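Encyclopedia > Work and industry > Automation in workplaces > Dish handling in staff kitchens

Main page Contents Recent articles Search

Automated dish handling in staff kitchens

Automated dish handling is the use of a robot arm for the lifting, rinsing, racking and putting away of plates, cups and trays in a kitchen where people are employed. The article treats mainly the small kitchens of offices, care homes and guest houses. Large canteens mostly use conveyor dishwashers, which are described in a separate article.

Background

In a small kitchen the washing up was for a long time a task without an owner. It was given to the person who had the least seniority, or it was divided between the cooks at the end of the shift. Dishwashing machines took over the washing itself, but the loading, the unloading and the drying of single pieces remained manual work. These movements are short and many, and they are made with a bent back and wet hands.

The first arms for this purpose were adapted from packing lines. They needed plates of one size and a fixed position for each piece. Later systems are guided by a camera near the gripper, so the plate may stand at an angle or in a different slot of the rack, and the arm corrects its approach.

Gripping

A plate is held by its rim, between a finger and a pad. The pad normally has a pattern cut into its surface, which improves the hold on smooth material. Too much pressure can chip ceramic, and too little lets the plate turn in the grip. The setting of the pressure is therefore the part of the installation that takes the most time, and it must be repeated when the kitchen buys new tableware.
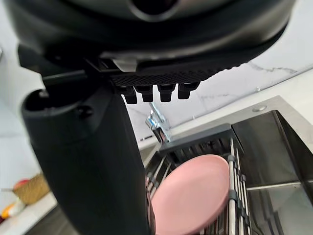
Glasses with a thin stem and stacked bowls are still commonly left to the staff. The same is valid for knives, which in most kitchens are washed by hand under a separate rule.

Example: the Pemis guest houses

The company Pemis, which runs four guest houses in the region of Urow, introduced arms from the manufacturer Basteck in its kitchens in August. Before the introduction, the kitchen manager Branislav Vrabec kept a record of the work at the sink during one ordinary week. He noted 541 pieces moved by hand from the rack to the shelf in the largest house. In the same week of the following year the number was 166.

No position was closed. The contracts of seven kitchen assistants were rewritten, and the word "dishwasher" was removed from their title. A part of their hours was moved to breakfast preparation and to the dining room. Some of the assistants welcomed this. Others had chosen the sink exactly for its quiet, and did not wish to speak with guests; for two of them the old division of tasks was kept in the evening.

Effects on employees

The reported effects are mixed. Complaints about pain in the wrist and about dry skin became less frequent in the Pemis houses. On the other side, the assistants must now wait for the arm when they need the sink, and a person who reaches over the rack makes the arm stop. Vrabec wrote in his internal report that the stops caused more irritation in the first month than the old work had done.

A second change concerns the order of the kitchen. The rack must stay in its place, and objects left on the counter should not stand in the path of the arm. Experienced cooks, who were used to putting a basket or a pan wherever there was room, described this as the hardest habit to change.

Training is short, usually one morning. The Baláž handbook, used by several employers in the region, recommends that every assistant learns to stop the arm, to free a held plate and to clean the pad. It also recommends that the pay does not decrease when the manual part of the work does.

See also: Conveyor dishwasher; Job rotation; Robot gripper

Last edited 29 June 2020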